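Forums > Manipulation > Faults and Near Misses > Right arm drops out over the steamer

kettlebrine
Posted 02/11/2025
Third time this week, so I'm asking. Two arms, one table, job is moving buns from the steamer basket to a plate. Right arm does the picking. It gets down to the basket and then the wrist faults with code 327 and the whole arm goes limp - no hold, no brake, it just sags onto the steel rim. Running the Sillance controller, firmware 3203.

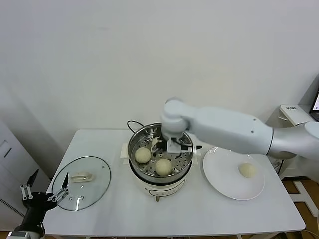

The left arm has never done it, but it only handles the lid, so it spends way less time over the pot. I swapped the wrist cable and got six clean runs, then it came back.

mopsy_torque
That's steam getting in the wrist. Bag it and move on.

drayhorse
Disagree. We saw 327 at Brullwood on arms that never went near water. It was the torque limit tripping when a finger touched something hard. Is yours brushing the basket wall?

kettlebrine
Might be! The fingers have to go pretty deep and there isn't much room in there. I'll raise the approach and log it.

mopsy_torque
Still say steam. But ok, try it with the pot cold and see.

drayhorse
Whatever the cause, going limp on a fault is the part I'd fix first. Over a hot pot it should hold position. Keep your hands out of there until it does.

kettlebrine
Fair. Pot stays cold tonight, will post the log.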